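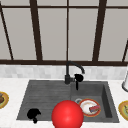
Lists > Sim Data > Kitchen tasks

2 min read

Re: Sink episodes, second batch

From: Regula Nägeli
Date: 29/10/2026

Knut Brinkmann wrote:
> I have 601 sink demonstrations on the server and want to start
> training. Can we use all of them? Also, does the red sphere get
> rendered into the training images or only into the operator's view?

Knut,

Please hold off on 129 of them. They were recorded with the old grasp settings, and the plate jumps when the fingers close. Demetrio is moving them to a separate folder named Pravex-old. The rest can go in.

The sphere marks the hand position and is for the operator only. Render the training images again with it switched off – otherwise the policy will learn to look for it, and it covers part of both basins.

Two requests for whoever records next:

- Vary where the plate lies in the right basin. Too many starts are nearly the same.
- Keep failed grasps if the operator recovers. Tag them "retry" and don't trim them.

Rosalie still needs 5 more episodes with the small black object in the left basin. It is hard to make out against the dark sink, so move slowly on the approach.

Regula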